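Ticket 2365 - demo day, grippers dropping out of the live view
Queue: Toleck demo support
Status: reopened, then closed (see bottom)
Opened: Sunday, June 7, 2020

Okay, starting the log while it's all fresh, because last time I waited and had to piece it together from sticky notes.

What we were supposed to show: the tidy-up demo, the one where a visitor picks things up off the bed with the two hand-held grippers and sees both views side by side on the big screen. Dalisay is sending people through in small groups, and the bedroom is the stop everybody asks for. Kids love it. Grown-ups love it more, if I'm being fair!

What went wrong: the big gripper's view froze twice in the dry run. The small one kept going the whole time. When the big one came back it was out of step with the small one, so you'd see the same grab happen on the left half of the screen and then again on the right, like an echo. The lag readout on the Plirkero box said 127 ms at rest, fine, and then it just went blank. No error and no beep, only a picture that stopped moving.

Things I tried first, in the order I tried them (not a smart order, I know):

Restarted the viewer on the laptop. Came back, froze again a few minutes later.

Restarted the Plirkero box. Same thing.

Swapped the ports for the two grippers. The freeze stayed with the big one, so I crossed the ports off the list.

Swapped the long cables. This time I got a good 20 minutes out of it and thought I was done. I wrote "fixed, cable" in the ticket and closed it. Please don't scroll up and look at the timestamp on that.

Reopened. It froze again the minute I started doing real grabs in place of just waving the thing around over the blanket, and that was my first decent clue. Still air, no problem. Closing the fingers on something, problem.
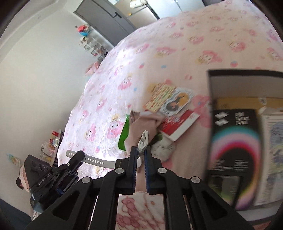 The lag numbers only got weird on small stuff, so I went back to the start of the routine and ran it slowly with the log window open where I could read it. Big plush things are a wide grip and the fingers hardly travel. Anything thin makes them close nearly all the way, and that's when the readout started jumping. So I quit being nice to it and went for the skinny things: the white cable pinched right up at the tips between the blue pads, and the gray watch strap in the jaws of the small one for comparison. The small gripper didn't care one bit. The big one went from its usual number to a blank readout on the third squeeze. I did it again with the cable and got the same result, and again with one of the cards, same result. I have never been so happy to see a thing fail.

Now that I could make it happen on purpose, the rest went pretty quick. I popped the cover off the handle of the big gripper and the little plug for the finger sensor was sitting crooked in its socket. Closing the fingers all the way pulls on that lead, not hard, just enough. When the sensor drops, the Plirkero box waits for it, and while it waits it holds that gripper's video too. I did not know it did that. I would like it to not do that (feature request at the bottom).

Fix for today: reseated the plug, gave the lead more slack, and put a small zip tie on it so it can't tug. Cover back on. Then I changed the sensor wait on the box from the factory setting to 80 ms, so if the plug ever does let go again, the video keeps running and only the grip number goes away. Visitors won't miss the grip number.

Test after the fix: ran the full routine 3 times with every thin thing I could reach, then once more with me talking the whole way through the way I do with a group. No freezes. Both views in step, no echo. The lag sat about where it did in the morning. Closed the ticket for real.

Notes for whoever runs the Tirstead visit after us:

- If one view freezes, look at which gripper it is before touching the laptop. The restarts cost me most of an hour and told me nothing.
- Warm up with something thin. A wide grip will tell you everything's fine when it isn't.
- Zip ties are in the lid pocket of the Toleck case. Take the small ones, the big ones rub on the trigger.
- Leave the blanket a little rumpled. People are shy about messing up a flat bed and they'll just stand there.
- If somebody asks whether they can keep the gripper, the answer is no. They will ask.

Feature request, filed separately but copying it here: don't hold the video when the finger sensor times out. Show a little gray dot or something and keep going.

Still open: I'd like a proper replacement for that socket before the October open day. The zip tie is okay for now, but I don't want to ship it like that.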